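The left arm had developed an offset again. Verna Baptiste logged it at the start of the session, in the paper notebook, because the laptop was still installing something.

L arm, joint 2, reads high. Rehomed twice. No change.

She put the cap back on the pen and looked at the joint. The screws on the horn were tight. She had tightened them herself the night before and marked each head with a line of paint so that a turned screw would show. The lines were all where she had put them.

The workshop was the back half of a former tile store on Crenshaw. Members paid by the month and got a shelf, a key and a share of the bench space. The cell had started on one bench and now had one to itself, an arrangement that no one had voted on. It had two arms, a rail, a floor and three walls. The arms had been built from a kit of printed parts and bus servos. The rail was Demetrius Mercado's, taken off a machine he had given up on. He had also supplied the power supplies, the crimping tool and most of the opinions.

The task was sorting. Bricks went on the floor in a pile, and the arms were supposed to put them in trays by color. They had called the project Mullura on the first evening, when the software asked for a name before it would create a directory, and it had stayed Mullura through three rewrites.

Demetrius came in at seven with a bag of cable ties.

"Joint two," Verna said.

"Up or down?"

"High. The gripper lands short of the brick and closes on the floor."

"Every time?"

"Every time on the left half. On the right half it gets there."

He sat down on the stool and read the notebook. He read all of it, back to the previous page and the one before. It was a habit of his that she had come to allow for in the schedule.

"It was fine when we had the plain walls," he said.

"It was fine for a while after, too."

"How long a while?"

She turned back a page and showed him. The walls had gone on, and then there were 38 picks logged with no fault, and then the offset.

"So it isn't the walls," he said.

"I didn't say it was."

The walls had been a matter of some discussion. The first set was foam board, which warped. The current ones were stiff and held their corners, and he had been prepared to like them until he saw the print. His niece had chosen it. Verna's position was that a vision model that could only find a brick in front of a blank background had not learned to find a brick. Demetrius's position was that they should first have a model that could find one in front of a blank background. They had agreed to let the numbers settle it, and the numbers had so far declined.

He asked for a run. She loaded the last checkpoint, set the speed to half and kept one hand near the stop switch. 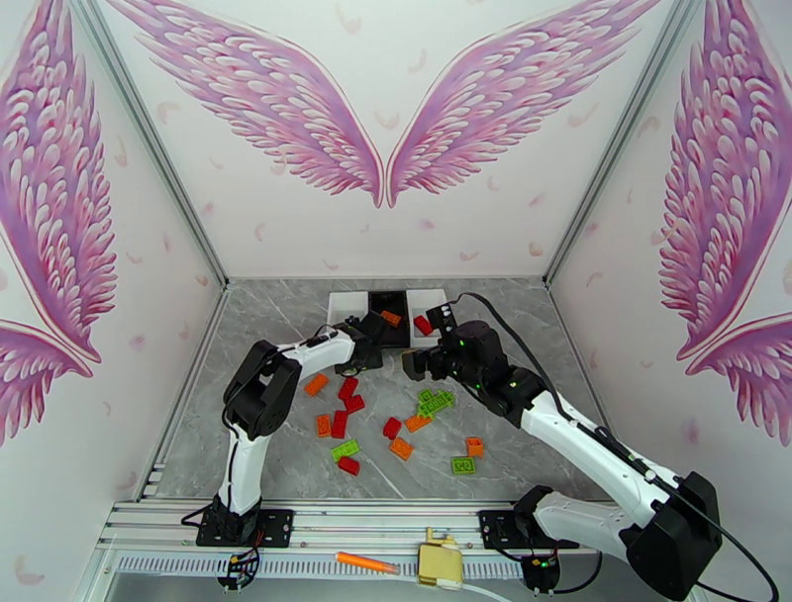

"Stop it there," Demetrius said.

She pressed the switch. The servos held position, with the small whine they gave off under load.

"Now read me joint two."

She read it off the screen. He took a digital angle gauge out of his shirt pocket, zeroed it on the rail, and laid it along the lower segment of the left arm. He waited for the figure to settle, then wrote it beside hers. The two did not agree.

"Encoder's wrong or the horn has slipped on the spline," he said.

"The paint lines haven't moved."

"The paint lines tell you the screws haven't moved. They don't tell you about the spline."

She thought about this. The horn was plastic. The output shaft was metal, with fine teeth. If the plastic teeth had worn, the horn could creep a little at each hard stop, and the screws would ride around with it and look perfectly well.

"It would creep in one direction," she said. "Gravity would see to that."

"Plot it."

The laptop had finished installing. She pulled the log of the home position for joint two, one reading for each power-up, and plotted it against the pick count. The line was flat, then it stepped, then it was flat again. It did not creep. It had moved once, all at once, and stayed.

"That's not wear," Verna said.

"No."

"Something hit it."

He said nothing. She scrolled sideways to the timestamp of the step. It was past eleven at night, at a point where she had been at home and asleep. The run had a label, typed into the comment field in lower case: test two arm handoff.

"You ran the handoff," she said.

"Once."

"We said we weren't going to run the handoff until the collision check was in."

"There was a collision check. I wrote one."

"Where is it?"

"On my branch."

She opened his branch. The check was there. It was short. It modeled each arm as a chain of straight cylinders and compared the distance between them against a limit. She read it through twice, as she would have read a stranger's, and found the units. The link lengths were in millimeters and the limit was in meters. The two arms would have had to occupy nearly the same space before it objected.

She turned the laptop around so that he could see the line. He looked at it for a while.

"How hard did they touch?" she asked.

"I didn't think they touched. I heard a click. I thought it was the gripper closing." He rubbed the side of his jaw. "I should have written it down."

"Yes."

"I was going to tell you if it worked."

There was a form for this. Verna had drawn it up in October, after the business with the reversed connector, and had printed a stack that no one had used since. She took one from the shelf and set it in front of him. It asked for the time, the configuration, what was expected, what was observed and what had been changed afterward. He filled it in with the paint pen, which was the only one within reach, and the letters came out thick and wet.

While he wrote, she powered down the left arm, held the forearm with one hand and let it come to rest on a folded towel. She took the four screws out of the horn and put them in a jar lid. The horn came off with less pull than it should have needed. Under the bench lamp the inside showed a clean band where the teeth had jumped by one, and a bright fleck of plastic in the groove. The other teeth were whole.

"One tooth," she said.

He came over and looked.

"We could leave it and correct in software," he said. "It's a constant."

"It's a constant until it jumps again."

"Do we have a spare?"

They had one, in a bag marked Clurno, from the supplier that had sent aluminum horns by mistake with an earlier order and had not wanted them back. She had been saving it for the shoulder of the right arm, which carried more reach. She said so. He said that the right shoulder was not broken. She conceded the point and opened the bag.

The metal horn went on stiffly. She seated it with the joint at its middle position, ran the screws in by turns, and put fresh paint across the heads. Then she put a line across the horn and the case together, where one would show against the other if anything slipped. Demetrius watched her do it and then did the same for every other joint on both arms without being asked. It took him most of an hour. He was neat about it.

She used the time to fix the units. She put the limit at 70 millimeters, wrote a test that drove two imaginary arms into each other, and confirmed that it failed on the old code and passed on the new. Then she merged his branch into hers, with his name left on it.

Calibration took three passes. On the third, the gauge and the encoder gave the same figure, and she copied it into the notebook and underlined it.

They ran the left half of the floor first. The gripper came down over a red brick, closed on it, lifted it, and carried it to the tray. It did the same with a green one. It missed an orange one that was tipped against its neighbor, went back and got it. Demetrius called each result aloud and she marked it. They went on until the pile was gone, then tipped the trays out and did it again.

"What's the total?" he asked.

"For tonight, or since the start?"

"Since the start."

She added the column. "1,117 attempts."

"And how many good?"

"Fewer."

He accepted that. He picked up the form, blew on the paint, and looked for somewhere to file it. There was no folder. There had never been a first form to put in one. He took an empty envelope with the Letel address on it, which had held an invoice for servo cable, wrote FAULTS on the front and pinned it to the end of the shelf at eye level.

"I'd still like to try the handoff," he said.

"At half speed."

"At quarter speed."

"And you write it down either way."

He pulled the notebook toward him and uncapped the pen. He wrote 21 June 2019 at the top of a clean page, and under it the checkpoint, the speed limit and the number of bricks on the floor, which he went and checked. Verna moved the stop switch to the middle of the bench, where both of them could reach it, and brought the arms up to their home positions.

"Ready on the left," she said.

He wrote that down too.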